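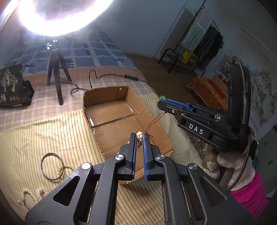
Avbridge talk, notes — 20 mins, don't rush the middle bit

Start with the rule everyone skips. Cables first. Any lead on the floor or the bed gets a route before anyone picks up a gripper. Grarkero had 23 stoppages last spring, most of them leads. (pause, let them groan)

Then small stuff. Beads, string, anything that rolls or tangles. Close slow, pads square on, lift a bit, wait, then move. Thin string — watch the loose end, it will find the other gripper.

Two grippers, one box: agree who goes in first. Say it out loud. Heiskanen sheet says keep a hand's width between tips, I'd go wider for beginers.

Lamp: switch it on before the first take and leave it alone. Same brightness all session. Pindska threw out 64 takes over this!!

Breaks — every 90 minutes at most. Wrists go before people notice. Check the pads at each break, wipe, look for nicks, write it in the log. The log isnt optional.

Ask the room: who has a written stop word? Then on to the checklist slide, hand out copies.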